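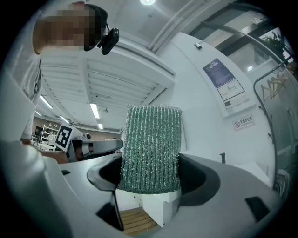 *green thing like a scrubber, the sparkly kind*

**Clearing out under the sink - what can stay?**

**brarkgate_11**
Redoing the kitchen cabinets in May and trying to cut down on fire risks while I'm at it. Scrubbers, rags, a can of Pukon polish and the paper bags all live under the sink, next to the disposal outlet. Does any of it need to move?

**dulcimer600**
Move the polish and the bags. Oily rags go in a metal can with a lid, outside. The scrubbers are fine.

**hallway_ed**
I wouldn't bother with the bags. Check your smoke alarm first. Mine was 19 years old when I finally looked at the date.

**dulcimer600**
Disagree on the bags - paper next to an outlet is asking for it. Agree on the alarm.

**brarkgate_11**
Alarm is a Hidia, 11 years old. It still beeps when I press the button.

**hallway_ed**
The button only tests the horn and battery. Replace it at ten years.

**brarkgate_11**
OK, ordering one tonight. Bags are going to the hall closet.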